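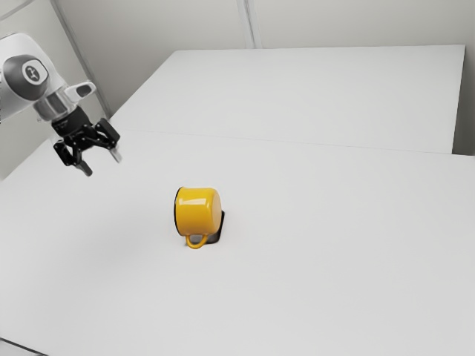

Coursework > Materials and Households > Project Reports

Print this page | E-mail this page

Stain Retention in Glazed Drinking Vessels: Project Report
Submitted Nov 17, 2022

1. Background

Tea leaves a brown film on the inside of a mug. The film forms when polyphenols in the drink react with oxygen and with calcium carried in hard water. Most household advice treats staining as a cleaning problem. This project looked at water hardness and glaze condition instead.

2. Method

Mugs were collected in July from households in Gestutside, where the supply is hard, and from Annan, where it is soft. The sample contained 101 mugs. Glaze wear was graded on a scale of 1 to 5 under a hand lens. Each mug was filled with black tea, left for 2 hours, emptied, and air-dried. Film darkness was read from scans using the Mavum grayscale chart.

3. Results

A total of 444 readings were taken. Darkness rose with wear grade in both groups, and the rise was steeper in the Gestutside mugs. Grade 1 mugs from Annan could not be separated from the blank.

4. Limitations

Tea strength was not controlled beyond using one brand, Sumus. Wear was graded by a single observer. Mugs with a dark interior were excluded, as the chart does not cover them.

This site uses cookies. Accept | Manage settings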